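Unit 4: Thermal insulation of bedding and sleepwear

Course notes, Textile Performance and Use
Prepared by Wafula Temba
Revised 2024-07-28

4.1 Scope

These notes cover heat and moisture transfer through layered bedding. They assume the material from Unit 2 on fibre structure and the definitions of conduction, convection and radiation from Unit 3. Fire behaviour of bedding is dealt with in Unit 6 and is not examined with this unit.

4.2 Units of insulation

Two units are in common use. The tog is a thermal resistance of 0.1 square metre kelvin per watt. The clo is 0.155 square metre kelvin per watt, so one clo equals 1.55 tog. Retail labels on quilts use tog in some markets and fill weight in grams per square metre in others. The two can't be converted without knowing the fibre and the thickness of the finished article.

Thermal resistance R is found from

R = A (Ts - Ta) / Q

where A is the area of the test plate, Ts the plate temperature, Ta the air temperature and Q the power needed to hold the plate steady. The value for the bare plate is measured first and subtracted. Students often leave this step out, and the result is then too high by the resistance of the still air above the plate.

4.3 Where the insulation comes from

Most of the resistance of a quilt comes from trapped air. The fibre itself conducts heat better than air does, and its task is to stop the air from moving. For a given fibre, resistance rises close to linearly with thickness over the normal range. Compressing the fill lowers it. A quilt tucked tightly under a mattress is thinner at the edges and loses more heat there.

Fine fibres hold air better than coarse ones at equal weight, but they recover less well after compression. Hollow and crimped polyester fibres are a compromise between the two. Down recovers well when dry and poorly when damp.

4.4 Layering

Resistances in series add, provided the layers touch without being pressed together:

R total = R1 + R2 + R3 + air gaps

Worked case. A sheet of 0.2 tog, a cotton blanket of 1.0 tog and a light comforter of 4.5 tog give 5.7 tog before air gaps. Placing a heavy blanket on top of the comforter may add less than its rated value, as its weight thins the layer underneath. Placing the same blanket below the comforter avoids this.

4.5 Moisture

A sleeper gives off water vapour through the skin all night. If the bedding resists vapour strongly, humidity in the air next to the skin rises and the sleeper feels clammy at a temperature that would otherwise be comfortable. Vapour resistance is measured on a sweating plate, using the same geometry as the dry test.

Wool and cotton absorb vapour into the fibre. Polyester absorbs very little and relies on the spaces between fibres. Coatings and dense downproof covers can dominate the vapour resistance of the whole article, whatever the fill.

4.6 Children's bedding

Children have more surface area for their mass than adults and exchange heat with the room faster. They also move more during sleep, so coverage can't be treated as constant. In the calculations for this unit, use the covered fraction f as a variable and state the value chosen.

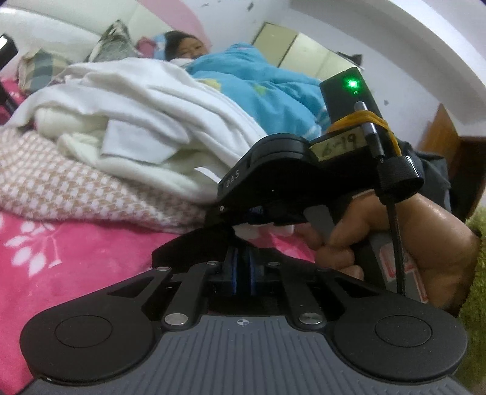
The covered fraction has a larger effect than most differences between fills. With f at 0.9, raising the cover from 4 to 5 tog changes total heat loss only slightly, as the uncovered area carries a large share of it. Sleepwear acts on both the covered and uncovered parts and should be entered as a separate layer in each path. None of this applies to infants, for whom separate safe-sleep guidance is followed.

4.7 Laboratory exercise

Each pair receives two samples, marked Calaron and Murley. The Blackburn plate is set to 30 degrees and the chamber air to 20 degrees. Allow the plate to settle before taking readings.

Record plate power with no sample. Fit the first sample without stretching it and record again. Repeat for the second sample, then for both together. Compare the combined figure with the sum of the single figures and account for any difference.

Report R in square metre kelvin per watt and in tog. The write-up is limited to 2,000 words, excluding tables.

4.8 Problems

1. A quilt has a resistance of 0.6 square metre kelvin per watt. State this in tog and in clo.

2. A fill loses a quarter of its thickness after washing. Estimate the change in resistance and state your assumption.

3. Explain why a downproof cover may change comfort without changing the tog value.

4. Derive the heat loss for a partly covered sleeper in terms of f, treating the two areas as parallel paths.

Solutions to problems 1 and 2 are in the Vilex folder. Problems 3 and 4 are to be handed in with the laboratory report.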